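Care and Handling of Ceramic Display Pieces: Preparing a Padded Work Surface

Clakow Decorative Arts Center, Collections Care Guides
Prepared by Hacer Yurt and Alper Yalçınkaya

Ceramic tableware is most often damaged during short, routine tasks such as dusting, labeling and moving a piece from a shelf to a table. This guide explains how to set up a padded surface and how to place stands and small bowls on it. It applies to pieces on loan to schools as well as those kept at the Center.

Before you begin

Clear the table and wipe it down. Remove rings, bracelets and lanyards. Have the following within reach: a sheet of foam large enough to cover the working area, a soft brush, a dry cotton cloth and the object record.

Setting the surface

1. Lay the foam flat on the table. A sheet with smudges or old pencil lines may be used again, provided it is free of grit. Brush off any specks before a glazed piece is set down.

2. Leave a strip of bare table along one side for the record sheet and pencil. Tools are not to be placed on the foam.

3. Bring each piece to the table separately, with both hands. Hold a mug stand by its base and post together. The branches are not handles and must never carry the weight of the stand.

4. Set the base down flat and test it with light pressure before letting go.

5. Place the bowl on the wide part of the base. Bowls with an uneven or metallic rim are lifted from underneath, with the fingers kept clear of the edge.
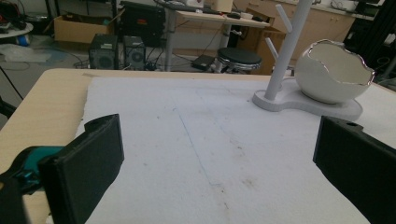
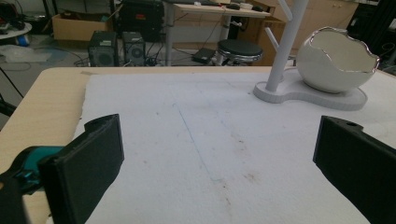 Mug stand and eggshell bowl with silver-colored rim, on foam.

Cleaning

Dust from the top of the post downward, finishing with the base. Use the brush where each branch meets the post and the cloth on broad glazed areas. Do not use metal polish on a silver-colored rim. Many such rims are a thin layer applied over the glaze, and polish will wear it away. If the inside of a bowl needs washing, use lukewarm water and a drop of mild soap, and dry it at once.

Returning the piece

Lift the bowl off before moving the stand. Note any new chip or scratch in the object record, including its position on the piece. Loan boxes must have at least 4 inches of padding on every side.

Questions about loan pieces should be sent to Montserrat Pacheco at the registration desk. Replacement foam is available from the supply room on request.

Last revised Apr 27, 2023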